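Ticket 547 – label printer skipping every second label
Opened: October 31, 2023
Raised by: Wanting Tang, packing room
Assigned: Halvard Magnusson
Status: waiting on part

WT: Printer on bench 2 feeding a blank after each good label. Started after lunch. Switched off and on twice, no change. Test page fine, orders from Sarari not fine. Got 90 parcels to go out so bit urgent please.

HM: Which roll is in? The Brukow ones are a shorter label than the old Laaksonen stock. If the size in Sarari still says Laaksonen it'll run over the gap and spit a blank.

WT: Brukow. Changed size in Sarari, saved, printed 10. First six good then blanks again. Also text creeping up the label, postcode half gone on the last one.

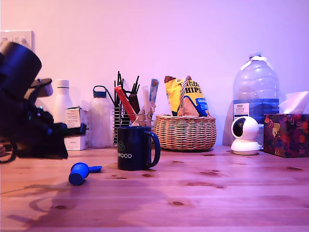 HM: Ok so not only the size. Creeping usually means the gap sensor is dirty or has been knocked over to one side. Lid up, roll out, wipe the sensor with a dry cloth – no spray. Slide it back to the middle mark. Then hold the feed button till it blinks twice and let go, it will run a few out while it measures.

WT: Done. Sensor was way over to the left. Ran four blanks then stopped. Printing ok now.

WT: Spoke too soon. Error 341 on the screen, wont clear.

HM: 341 is head not latched. Press both sides of the lid down, not just the middle.

WT: Right side doesnt click. Little tab looks worn.

HM: Had the same on bench 4 in July, tab snapped in the end. Ordering a latch from Susov. Till then send bench 2 jobs to bench 4 – Sarari, Settings, Printers, change the defualt. Remember to put it back after.

WT: Switched over, labels coming out fine on 4. Leave open till latch is here pls.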